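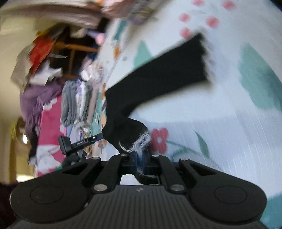
Figure 3. Dark knitted item lifted clear of a printed sheet.

Section 3: Sorting, Loading and Choosing a Programme

Applies to the Mallow washer-dryer as fitted in Jutcombe and Cullunlow residences. Text revised 12 February 2018.

Read this section before using the appliance for the first time. Residents who have used an earlier Mallow model should note that the drawer layout and the drying limits have changed.

3.1 Before you sort

1. Check that the water tap behind the appliance is fully open. The lever should lie in line with the pipe.
2. Open the door and turn the drum once by hand. Remove anything left from an earlier wash.
3. Wipe the grey door seal with a damp cloth, paying attention to the fold at the bottom, where hair and grit collect.
4. Empty all pockets. Coins, keys and hair grips can pass through the holes in the drum and damage the pump.

Caution: Do not wash items that have been in contact with petrol, white spirit, cooking oil or paint thinner. Residues may catch fire during drying, even after a full wash.

3.2 Sorting the load

Sort by colour first, then by fabric, then by how soiled the items are.

1. Place whites and pale prints together. Bed linen with a printed pattern may be washed with whites once it has been through two washes on its own.
2. Place dark items in a separate pile. Black and navy knitted items shed colour and lint, and the lint shows clearly on pale cotton.
3. Check inside duvet covers and fitted sheets for small items. Socks and underwear are often carried into the corners and may pass unnoticed into a pale wash.
4. Turn knitted garments, jeans and printed tops inside out.
5. Fasten zips and hooks. Leave shirt buttons undone.
6. Put small or delicate items in a net bag. The bag should be no more than half full.

Note: If a dark item has been washed with a pale load by mistake, do not dry the load. Remove the dark item and run the pale items again at once on Cotton 40. Heat from the dryer will fix most dyes.

3.3 Loading the drum

1. Shake out each item and place it in the drum loosely. Mix large and small pieces so that the weight can spread during the spin.
2. Leave a hand's width between the top of the load and the top of the drum. For wool and silk, fill the drum to one third only.
3. Do not wash a single heavy item, such as a bath mat, on its own. Add two or three towels to balance it.
4. Close the door until it clicks. If fabric is caught in the seal, open the door and start again.

Double sheets tend to wrap around other washing. Where possible, wash one double sheet with its pillowcases and leave the second for another load.

3.4 Detergent drawer

The drawer has three compartments. The left is for the main wash, the centre is for fabric conditioner and the right is for the pre-wash.

1. Pull the drawer out as far as it will go.
2. Add powder or liquid to the left compartment. Follow the dose on the packet for your local water. Water at Jutcombe is hard; water at Cullunlow is soft and needs the lower dose.
3. Add conditioner to the centre compartment if wanted, keeping below the line marked MAX.
4. Close the drawer slowly — a sharp push may spill conditioner into the main wash.

Note: Capsules go directly into the drum, at the back, before the washing. Do not place them in the drawer.

3.5 Choosing a programme

Turn the dial to the programme required. The display shows the temperature and the time remaining.

Cotton 60: towels, white bed linen, tea towels.
Cotton 40: coloured bed linen, T-shirts, everyday cotton.
Darks 30: black and navy clothing, jeans, dark socks.
Easy Care 40: shirts, mixed fibres, printed sheets in cotton and polyester.
Wool: items marked for machine washing only. The spin is held at 500 turns per minute and should not be raised.
Rinse and Spin: hand-washed items, or loads with detergent left in them.

Press Start. The door locks at once and remains locked until the drum has stopped and the water has drained.

To add a forgotten item, press and hold Pause for 3 seconds. The door will release if the water level is low enough. If the lock symbol stays lit, the item must wait for the next load.

3.6 Drying after the wash

1. Remove half of a full load before drying. The drum can wash more than it can dry.
2. Take out wool, silk, rubber-backed mats and anything with a crossed-out dryer symbol.
3. Separate sheets that have twisted together, and shake them out.
4. Select Cupboard Dry or Iron Dry and press Start.

Caution: The door glass and the drum become hot. Let the cooling stage finish before opening the door.

3.7 Faults and reports

If the display shows E2, close the door firmly and press Start again. If it shows E3, clean the filter as set out in Section 5. Any other code should be reported to Jayasinghe Appliance Services, quoting the serial number on the inner rim of the door. The filter is due for a full inspection each April, which the service engineer will carry out.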